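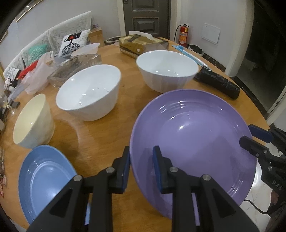 ## Pay for the hands, skip the subscription

Two weeks with the Alto kit from Pronden. My opinion, for what its worth: the grippers are good and the service around them is not.

Start with the good. Light. Blue pads on the fingertips, soft enough that I quit worrying about plates. Took one round our table of bowls and dishes and got the hang of it before lunch. A wide plate rim is the right test too, much better than the foam blocks in the Pronden demo. Foam forgives everything.

Now the money. $2000 for the kit, fine. Then 440 a month for Briem, the plan that sorts and checks your recordings. Over 80 of ours sat in the queue and 27 came back marked "unclear" with no note. Unclear how? Wrote to support in Ritarbridge. Got a link to the same help page I'd written to them about.

A small shop can't work like that. You buy a tool, you should be able to check your own work with it, on your own laptop, no monthly fee. Pronden said in June that an offline checker was comming. Still waiting.

So buy the Alto if you do kitchen and table work. Skip Briem, at least till they put a real person on the other end. And get a longer cable, the one in the box is a joke.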